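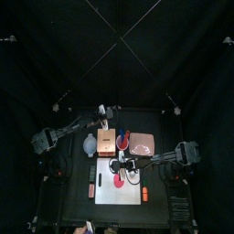 Nilmini Pathirana writes that her recipes come out thin whenever she measures with a drinking cup, and asks whether a metal cup with no markings can be used as a measure at all. It can, once its capacity is known. The method below takes a few minutes and uses a kitchen scale and tap water.

Finding the capacity of an unmarked cup

What you need
A digital scale that reads in single grams
The cup, clean and dry inside and out
A pitcher of water at room temperature
A teaspoon or dropper
A folded cloth

Step 1. Check the scale
Set the scale on a hard, level surface. Switch it on with nothing on the plate and wait for a steady zero. Put the cup on, take it off, and put it on again. The two readings should match. If they differ by more than a gram, replace the batteries and repeat the check.

Step 2. Record the empty weight
Write the empty weight on paper before pressing the tare button. Many scales shut off during a slow fill and lose the tare value. With the written figure you can finish by subtraction. The cup used for the numbers on this page weighs 89 g empty.

Step 3. Fill
Tare the scale with the cup in place. Pour slowly until the water is just short of the rim, then finish with the teaspoon or dropper. Stop when the surface is level with the rim. Water will stand slightly above the rim before it spills, and this bulge adds several grams on a wide cup. Sight across the rim at eye level to check for it.

Step 4. Read and convert
One gram of water is close enough to one milliliter for kitchen work. Our cup took 200 g, so its full capacity is 200 ml. A US cup is 237 ml, a difference large enough to account for a thin batter if the flour is measured in the cup and the milk in a marked jug.

Step 5. Set a working level
A cup filled to the rim can't be moved without spilling. Pour back to 90 percent, 180 ml for this cup, and measure down from the rim to the water with a ruler. Note that distance. For dry ingredients use the full capacity and level with a straight edge.
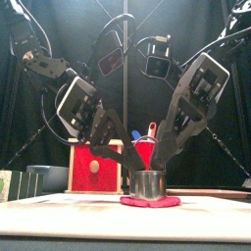
Stainless-steel cup on a cloth pad.

Move the cup off the scale before dipping a ruler into it - pressure on the plate changes the reading. The folded cloth goes on the counter, not on the scale, and catches drips when you pour back.

Repeat the fill twice more and use the middle result. Dry the outside each time, including the underside, where a rolled base can hold water.

Larger vessels
The same procedure works for pots and pitchers, up to the limit of the scale. That limit includes the weight of the vessel, even after taring. A Senmont pitcher with an empty weight of 851 g leaves little room on a one-kilogram scale. In that case fill it from the calibrated cup and count the pours.

Storing the result
Write the capacity on a strip of tape and stick it under the base. Remove the tape before the cup goes in the dishwasher.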